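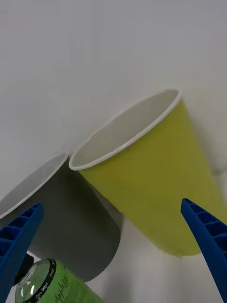

**Ticket: paper cups keep going soft at the bottom (break room, Havbridge office)**
Opened by: Socorro Carhuamaca
Status: open, see the last note

Hi again! So this is the cup thing I mentioned in the hallway. We switched to the Fladach paper cups in September, the yellow-green ones and the grey ones, and I've had people bringing them back to me with soft bottoms ever since. It's the yellow-green that I hear about most. The bottom edge gets kind of uneven and frayed, and then you've got coffee on your desk (my desk, twice, thank you very much).

We order them in sleeves, 200 to a box, and I still have 5 boxes in the supply closet, so I'd really like to figure this out before I give up and send everything back.

What I've tried so far:

**9:15 am.** Filled one of each color with cold tap water and left them on a paper towel by the sink. Went to do the mail.

**11:30 am.** Both towels dry. Okay, so cold water is fine, at least for a couple of hours.

**11:40 am.** Same thing with hot water from the machine. I used fresh cups from the same sleeves and didn't squeeze them or anything.

**12:25 pm.** Grey one dry. Yellow-green one left a ring on the towel! Small, but it's there, and the bottom edge felt mushy when I ran my thumb along it.

**1:10 pm.** Tried a yellow-green cup from a different box, also hot water. No ring after lunch. So now I'm wondering if it's one bad box and the color has nothing to do with it. The box with the leaky one was on the closet floor next to the mop bucket, so maybe it got damp in there? I moved it up to the shelf and wrote HOLD on it with a marker.

**Reply from Amoah Supply, 2:05 pm**
Thanks for the detail, Socorro. Please send us the code printed on the flap of the box you set aside. Could you also run the hot water test on 12 cups from that box, taken from the middle of a sleeve? Damp storage usually shows up in the outer cups first.

**3:40 pm.** Did it, lined them all up along the counter like a little parade. After half an hour 2 of them had rings underneath, and the rest were dry. I'm emailing you the flap code separately, it's smudged but I think I got all of it.

I've put the Pesport mugs back out for hot drinks in the meantime and taped a note over the coffee machine. Paper cups are for soda and water only until I hear back. Could you let me know if you're swapping just the one box or the whole order? The closet is pretty full, so I'd need to clear some room before a delivery.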